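Cuaderno de taller, 24/06/2021

Cuarta sesión del taller de conversación. Apunto deprisa antes de que se me olvide, que ha sido una gozada.

Tema: sobremesa, invitaciones y el arte de decir que no en otro idioma. Llevaba toda la primavera queriendo montar esta sesión y por fin tenía material: los audios que grabó Chinyere en el mercado de Flelovia, 58 minutos de gente quedando, desquedando y volviendo a quedar. Los he oído enteros dos veces y me quedaría a vivir en ellos.

Hemos empezado con el fragmento de la frutera y la vecina. La vecina la invita a cenar, la frutera dice «uy, pues a ver», y los alumnos tenían que votar: ¿va o no va? De 24 personas, casi todas las de nivel medio votaron que sí. Yasir, que lleva media vida aquí, se partía de risa. «A ver» es que no, hombre, pero hay que aprender a oírlo. Luego pasamos el «ya te digo algo» (no), el «venga, hablamos» (depende muchísimo del tono) y el «me paso un rato», que es mi preferido porque puede acabar a las cuatro de la mañana.

Lo mejor vino al pedirles el equivalente en su lengua. Chiyo escribió en la pizarra chotto..., con los puntos suspensivos incluidos, y explicó que lo importante son los puntos. ¡Qué maravilla! Estuvimos un buen rato practicando la pausa, cada uno rechazando una cena imaginaria sin pronunciar ningún no. Para la próxima: dejar la pausa como ejercicio aparte, por parejas y con más tiempo, y no meterla a última hora como hoy. 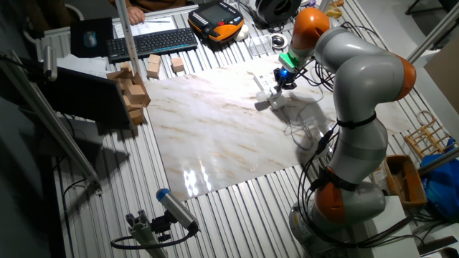 Jerome Dumlao: Yo pondría un pero a lo de las votaciones. En mi grupo los tímidos miran lo que vota el de al lado y levantan la misma mano. ¿Y si lo escriben en un papelito antes de hablar? A mí me cambió la sesión, sobre todo con lo de las invitaciones, que a la gente le da apuro reconocer que no las entiende.

Me lo quedo, Jerome. Papelitos el jueves que viene.

Segunda parte: llegar a la hora. Aquí sí que hubo jaleo – del bueno. Leonora contó que en su primera fiesta en Baluyot se presentó a las nueve en punto con una tarta y le abrió la puerta la anfitriona en albornoz. Acabó pelando patatas con la abuela y dice que aprendió más vocabulario en esa cocina que en todo el curso. He apuntado la frase de la abuela, «tú pela, que hablando se va el tiempo», para trabajarla: el imperativo, el que explicativo y el gerundio, todo junto en ocho palabras. No encontraría mejor ejemplo ni buscándolo un año.

De ahí salió una tabla en la pizarra con lo que entiende cada uno por «a las nueve» según se trate de médico, cena, playa o verbena. En médico, acuerdo total. En verbena, desacuerdo absoluto, incluso entre los dos que son del mismo pueblo. La he copiado entera en la hoja verde, está en la carpeta.
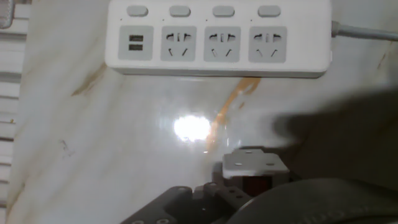 Regleta con cuatro interruptores y dos puertos USB.

Cosas que corregir. El audio de la terraza no se entiende, hay demasiada vajilla; a los del fondo les llegaba la mitad. Busco otro. La ficha de refranes se quedó sin tocar y me parece bien, a estas alturas prefiero que hablen. Y me pasé corrigiendo a Yasir en los subjuntivos, que estaba contando lo de la boda de su prima y le corté el hilo dos veces. Apuntar y corregir al final, que ya me lo había propuesto.

Vocabulario que salió sin buscarlo: desquedar, plantón, apalancarse, picoteo, «quedar bien» frente a «quedar a bien». Este último par da para media sesión él solito. Chinyere propone hacer un glosario colgado en la pared y que cada cual añada lo suyo – me encanta, empezamos ya.

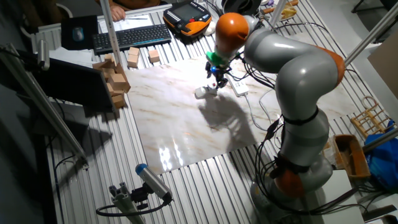 Para julio quiero probar una sesión fuera, en la plaza de Cernard, con una misión sencilla: invitar a alguien a un café y anotar luego la respuesta literal, con sus rodeos y sus «a ver». Calculo unas 29 respuestas si se animan todos y traen a algún amigo. Con eso montamos la tabla buena, la de verdad, y la comparamos con la de hoy.

Pendiente: pedirle a Leonora la receta de la abuela y preguntar a Chiyo si le importa que use su ejemplo con el otro grupo.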